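Alphabet blocks: worth keeping past the first month?
Posted in Toys & Early Reading, 2023-12-11

pinelot
I got talked into the Zisier wood blocks after reading the glowing Lobo roundup. Mixed feelings. The letters come in upper and lower case, all different colors, all dumped in together. A lowercase d turned around is a p. My kid is not wrong when she calls it a p. 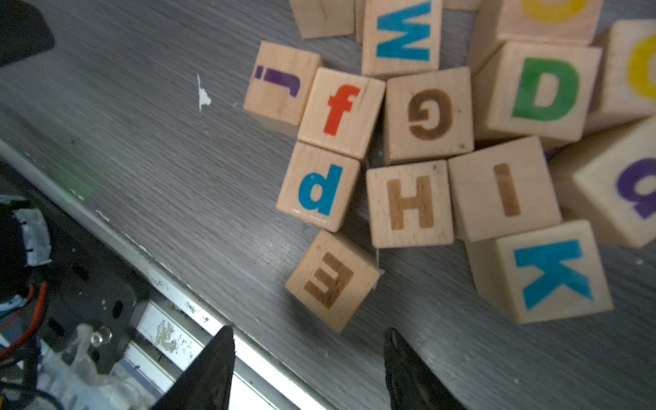
2 min read

The wood itself is fine. I just don't buy the line on the box about "reading readiness." It's a pile of cubes. What are other people doing with theirs?

gravelpie
We do one word at a time. Write it big on a little dry-erase board, stand the board on an easel, and the kid digs for the letters. Right now it's RED. Pull the R out first and set it apart from the pile so there's somewhere to start.

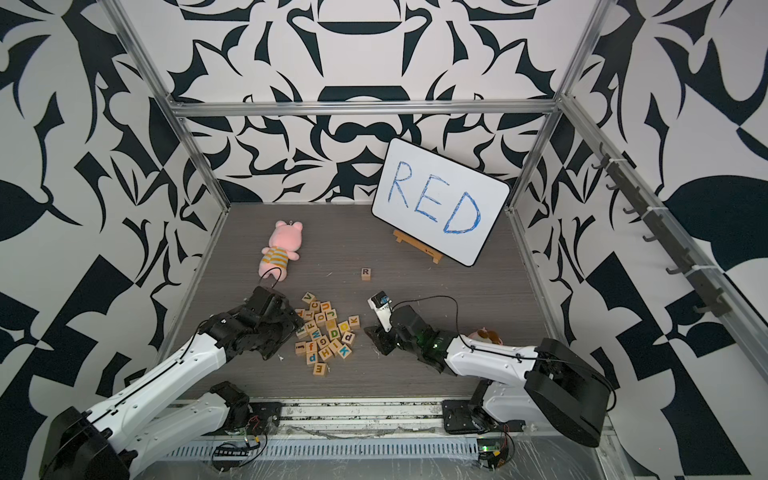 mothbarn
Writing RED in blue marker would have sent my son into orbit. He reads color before he reads letters, so he'd say "blue" and be done. Use a red marker or pick a different word.

gravelpie
Disagree. If the marker is red they're guessing from the color. I want them looking at the shapes. Same reason I don't match the block colors to anything.

The one thing I'd change is the size of the pile. Nineteen blocks is plenty for a three-letter word, and the Hiltard tub we had in July held 100, which was hopeless. 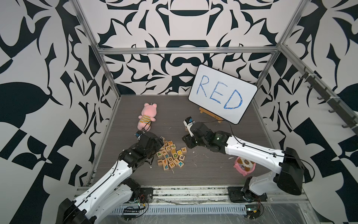

Stuffed animals can stay out, too. Ours gets to "pick" the next word – cheesy, but it buys me another round.

pinelot
I'll try the board. Still not convinced it beats magnets on the fridge.

mothbarn
It doesn't. Caltoton magnets, 2 bags, done.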